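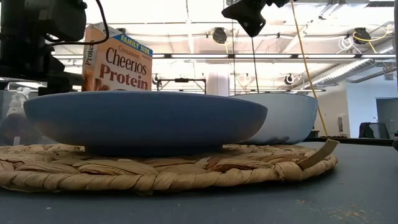 *Tempo de leitura: 5 minutos*

Na última carta prometi falar da mesa do pequeno-almoço, e várias pessoas responderam antes de eu ter escrito uma linha. A maioria das respostas era sobre individuais. Não esperava. Eu pensava que o assunto seriam as taças, mas parece que muita gente tem em casa uma base de palha com uma ponta solta e não sabe o que fazer com ela. Então começo por aí, e as taças vêm depois.

## A base entrançada

As bases redondas de fibra vegetal são bonitas e são baratas, e por isso as compramos sem pensar muito. A minha preferida tem tiras largas e planas que se cruzam por cima, e à volta uma borda grossa, como uma corda enrolada. É essa borda que dá peso à peça e a mantém quieta sobre a mesa. É também ali perto que começam os problemas: uma tira levanta-se, fica espetada para cima, e cada vez que se passa com a manga ela levanta-se um pouco mais.

O meu conselho é não puxar. Puxei a primeira que tive, com boa intenção, e desfiz quase 7 centímetros de trabalho de outra pessoa. O que faço agora é o seguinte:

- Humedeço a ponta com um pano bem torcido e espero alguns minutos. A fibra seca parte; a fibra húmida dobra.
- Com uma agulha de lã, sem bico, abro um pouco de espaço debaixo da tira vizinha e enfio lá a ponta.
- Ponho um livro pesado em cima até ao dia seguinte.
- Se a ponta é curta demais para enfiar, corto-a rente com uma tesoura pequena. Fica menos perfeito, mas deixa de prender na roupa.

Cola, só em último caso. A cola transparente escurece a fibra clara e nota-se sempre.

Para limpar, sacudo a base à janela e passo uma escova macia no sentido das tiras. Os cereais são o pior inimigo destas bases, pior do que o café, porque as migalhas entram nos cruzamentos e ficam lá semanas. Uma leitora escreveu que passa o aspirador com uma meia fina na ponta do tubo. Experimentei e funciona bem, embora faça um barulho ridículo.

## Duas taças, dois azuis

Sobre as taças tenho uma opinião que talvez seja teimosia: para os cereais, a taça larga e baixa é melhor do que a funda. Na funda, os cereais de baixo ficam moles enquanto ainda comemos os de cima. Na larga fica tudo mais ou menos à mesma altura, e pode-se deitar pouco leite de cada vez. A funda serve-me para a fruta cortada, para o iogurte, e para a sopa quando o dia correu mal e o jantar é o que houver.

Gosto de as ter em dois azuis diferentes, um mais fechado, a puxar para a ardósia, e outro claro. Em cima da palha os dois ficam bem, e num tampo escuro a palha faz de moldura clara. Quem tem uma mesa de madeira clara pode fazer ao contrário e procurar uma base mais escura. Não é preciso comprar um serviço completo. Durante muito tempo acreditei que a loiça devia ser toda igual, porque assim era na casa onde cresci, e quando se partia uma peça havia um silêncio à mesa. Hoje, quando uma taça se parte, compro outra que combine com as que ficaram, e a família vai mudando devagar.

Perguntaram-me onde procurar. A loja Gatach tem, numa prateleira do fundo, peças soltas de séries descontinuadas, e é lá que vou primeiro. A Parry tem taças mais finas, bonitas, mas eu tenho as mãos pesadas e não me atrevo. Uma nota prática: antes de comprar, virem a taça e passem o dedo no pé. Se o pé é áspero, vai riscar o tampo no dia em que a base estiver a lavar, e vai desgastar as fibras nos outros dias. Uma lixa de água muito fina resolve, com paciência e com a peça molhada.

## A caixa à mesa ou no armário?

Agora a pergunta que divide a casa. Há quem ache feio deixar a caixa dos cereais em cima da mesa. Eu deixo. O pequeno-almoço é a refeição em que cada um se serve à hora que acorda, e andar a abrir e fechar armários às sete da manhã acorda os outros. Neste mês a caixa é de Cheerios, os Cinnamon Protein, em tamanho familiar, de uma cor entre o laranja e o pêssego que ao lado das taças azuis até fica alegre. Se fosse planeado, não saía melhor.

O problema da caixa grande é outro: não cabe em pé na prateleira. Medi a minha e tenho 29 centímetros livres, nem mais um. Durante algum tempo guardei as caixas deitadas, e deitadas elas abrem, como é natural. Depois passei os cereais para um frasco alto da Rollotau, com tampa de pressão, e guardei a caixa espalmada atrás dele, para ter à mão a lista dos ingredientes. Correu bem enquanto havia só um tipo de cereais em casa. Quando passaram a ser 2, ninguém sabia qual frasco era qual, e voltei à caixa.

Portanto, por agora, o sistema é este: a caixa fica na mesa até ao fim da manhã, com o saco de dentro bem enrolado e preso com uma mola da roupa, e depois vai para cima do frigorífico. Não é elegante. Se alguém tem uma ideia melhor para prateleiras baixas, peço que me escreva, e publico as respostas na próxima carta.

## O que deixo posto de véspera

À noite, depois de limpar o tampo, ponho já a base e as taças viradas para baixo. De manhã é só virar. A colher fica dentro da gaveta, porque sobre a palha ela desliza e cai ao chão, e quem já ouviu uma colher cair às seis e meia sabe do que falo. O pano da loiça fica dobrado ao lado do lava-loiça e nunca em cima da base, para não passar humidade às fibras.

A base, essa, descansa uma noite por semana pendurada num prego, ao ar. Se ganhar cheiro a mofo, meia hora de sol fraco chega. O sol forte torna a palha quebradiça, e depois voltamos à ponta solta e à agulha de lã.

## Recados

- A oficina de reparação de cestaria da Sandamico está marcada para dezembro. Leva-se a peça estragada de casa, e as agulhas e a fibra estão incluídas. O lugar custa 390 coroas e a inscrição faz-se ao balcão.
- Continuo à procura de uma base redonda grande, com borda grossa, para trocar por duas pequenas em bom estado. As minhas são claras e sem nódoas.
- A quem perguntou pela receita da compota de marmelo: vai na próxima carta. Quero fazê-la mais uma vez, com menos açúcar, antes de a escrever.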